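Home | Columns | Letters | About | Search

I'm going to say it: meetings over an hour should be illegal. Or at least cost somebody lunch! We had one in November that ate a whole Saturday morning, and all we settled was the color of the parking passes (green, if you care). I checked my work calendar after that and found 58 of the things since spring. Fifty-eight! My friend Estíbaliz Figueroa stands up and leaves hers at the 16 minute mark, and she still has her job at Cantero.
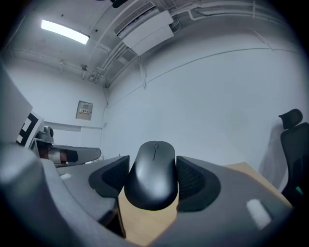
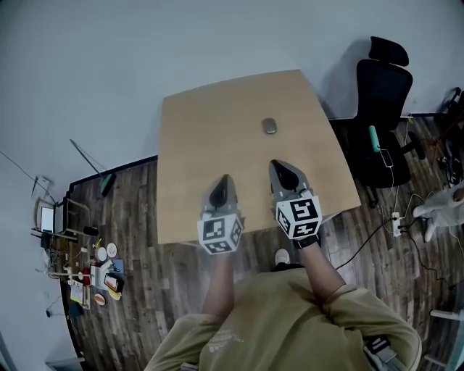
So what do you do when the boss loves a long meeting? Ask for the agenda the day before, and offer to send your part in writing. Mine grumbled for a week and then started doing it too.

I know some people like the company, and I get that, I really do. Go get coffee together. Just don't make me sit through slide 100 first.

Recent columns
Who Keeps Moving the Rultosbridge Bus Stop?
Reply-All and Other Crimes
Letters: Illia Horobets on Open Offices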